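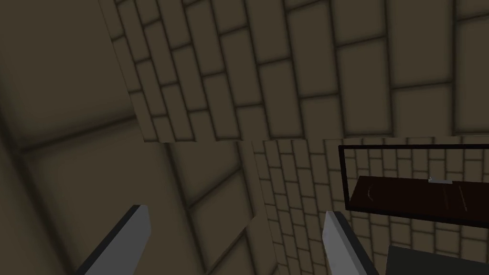

Masonry Wall Inspection — Checklist with Comments
Building: Paltemwood store building, lower level
Inspected by: Verna Pennington
Date of visit: 9th April
Form no. 861

Please read the comments together with the marks. A mark alone does not say enough, and last time there was misunderstanding about item 4.

Marks used: OK / Watch / Repair / Not checked

Part A. Before entering

1. Key collected and returned on the sheet — OK

2. Lighting on the stairs — Watch
The lamp at the turn of the stairs needs a moment to start. I waited until it was fully on before going down. A person carrying boxes will perhaps not wait.

3. Access to the walls — Watch
The shelves on the north side are standing against the wall, so I could inspect only above them. I ask again that they are pulled forward by the width of one hand. The same request is in the report from June.

Part B. Walls

4. Cracks — Watch
There is one crack in the north wall, in the joint, going down like steps from the corner of the window opening. Its length is 156 cm. In June it had the same length. I have put a new pencil line at both ends with my initials. Please do not clean away these lines, they are part of the inspection.
In the last report this item was understood as "repair needed at once". I did not mean this. A crack following the joint and not growing is to be watched. If it passes the pencil line, call me and do not wait for the next visit.

5. Condition of the mortar — Repair
On the east wall the mortar in the lowest courses is soft. I can take it out with a key, to a depth of 7 mm in the worst place. The repair must be done with lime mortar, same as the old one. Somebody has filled a short part with hard cement in the past, and beside it the edge of the block is now breaking. I recommend to remove the cement by hand chisel, slowly, and not with a grinder.

6. Loose or broken blocks — OK
I tapped the east and south walls with a wooden handle. The sound was even everywhere except next to the old pipe hole, where it is a little hollow. I could not move the block by hand.

7. Bulging or leaning — OK
Checked with the long level and a string. The south wall is straight. The small belly in the west wall is old and is on the drawing.

8. Moisture — Repair
White powder on the west wall up to a height of 40 cm. This is salt, which comes with water from the ground or from outside. Brushing it off is allowed, but use a dry brush, no water. The powder will return as long as the cause remains. I believe the cause is the gutter (see item 11).

9. Paint and coatings — OK
No new coating since the last visit. Please keep it like this. The offer from Skillik for a sealing paint was shown to me, and I do not advise to accept it for these walls. The water must have a way out.

10. Fixings in the walls — Watch
Two of the shelf brackets are screwed into the joint and can be turned with fingers. Load on these shelves to be reduced until the brackets are moved into the block.

Part C. Outside

11. Gutter and downpipe — Repair
The downpipe at the west corner ends above the drain and is not in it, so the water falls beside the wall. Starkance has made the other pipes and should have the fitting part in stock. I would do this repair first, before the mortar.

12. Ground level along the wall — Watch
Leaves and soil have collected against the west wall and are covering one of the air openings. To be removed with a shovel. The opening must stay free.

13. Window opening, north — Not checked
The wooden cover was locked and I had no key for it. Will be checked at the next visit.

Part D. Documents

14. Earlier reports available — OK
The folder is complete. The drawing from Uchida is the one to use — the older drawing shows the east door in the wrong place and should be marked as not valid.

15. Actions from the last visit
Handrail fixed: done.
Shelves moved forward: not done (item 3).
Old cable removed: done, but the hole is still open. It can be closed with the same lime mortar as in item 5.

Order of work, as I would propose: item 11, item 12, item 10, item 5, then wait through one dry season and look again at item 8.

Signed: V. Pennington
Copy to the building office and into the folder.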